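Why Does Tea Live in a Box With a Lid?

Hi, it's me again! Last time we talked about salt, and a whole bunch of you wrote in to ask about tea. My favorite question came from Ming-te Yip, who wanted to know why tea at Grandma's house smells like tea and tea at home smells like "warm cardboard." Great question. Let's find out.

First you need to know what tea is. Tea is a leaf! It grows on a bush, and people pick the leaves, dry them and (for black tea) roll them around a bit so they turn dark. Green tea, black tea and oolong tea all come from the same kind of bush. Isn't that wild? I was a grown-up before I learned that. Peppermint tea and chamomile tea come from different plants, so some people call them herbal teas.

Now, a dried leaf is a bit like a tiny sponge. It would love to soak something up, and it isn't fussy about what. Water from the air will do. So will the smell of onions. If you leave tea out in the open next to last night's garlic bread, guess what your tea may taste like next week? Yuck!

So people keep tea in packets, and then they keep the packets in a box. The box has a fancy name, too - a tea caddy. The word comes from "kati," a Malay word for a weight. Long ago tea was sold by that weight, and after a while the name stuck to the box.

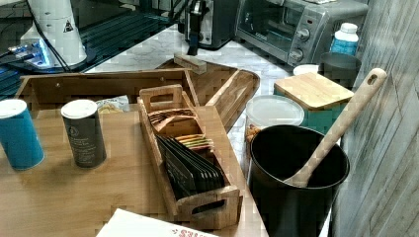 A tea caddy with handles cut into both ends, and two canisters with white lids.

See how the packets stand up on their edges? I love that. It works like books on a shelf or cards in a card file. You flip through with one finger until you find the one you want, and you don't have to dump the whole lot on the counter. The color of the packet often helps, because lots of tea makers use one color for each flavor. But there's no rule that says green has to be mint, so read the label before you pour the water.

Canisters do a different job. A canister is a can with a lid, and people use them for loose stuff like sugar, rice, coffee or tea leaves that aren't in bags. The lid is the important part. A good one fits snugly and keeps the damp air out and the smell in. When you open a canister of something really smelly (the good kind of smelly), your nose is catching teeny bits that floated up off the food. With the lid off all day, those bits drift away, and there's less flavor left for you.

There are four things that make tea go dull: light, heat, air and damp. I remember them with a silly sentence, "Lions Hate Apple Dumplings." Make up your own if you like!

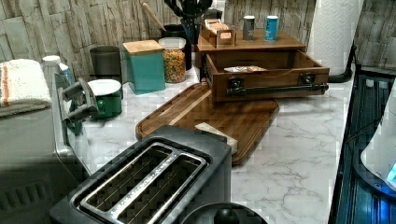 Heat is the sneaky one. A shelf right over the stove looks so handy, but it gets warm and steamy up there every time somebody boils noodles. A drawer or a cupboard on the other side of the kitchen is much better, and a drawer is dark inside when you shut it, so that takes care of light as well.

Want to try something? You'll need a grown-up for the hot water.

The Sniff Test

Take two tea bags of the same kind. Put one in a jar and screw the lid on tight. Put the other one on a saucer and leave it out on a shelf where it won't get knocked over. Now wait 20 days. (I know, I know. Write it on the calendar and go do something else.)

When the time is up, close your eyes and have somebody hold each tea bag under your nose. Can you tell which is which? Then ask your grown-up to make two cups, let them cool down, and take a little sip of each one. I did this back in September with peppermint, and I guessed right on the sniff but wrong on the sip!

If you want to make it a bigger test, put a third tea bag in a jar with a slice of onion. My sister refused to drink that one. I had one sip, and I still think about it.

Send me your results, and tell me which tea you used. Next time we're doing cinnamon, and did you know cinnamon is bark? From a tree!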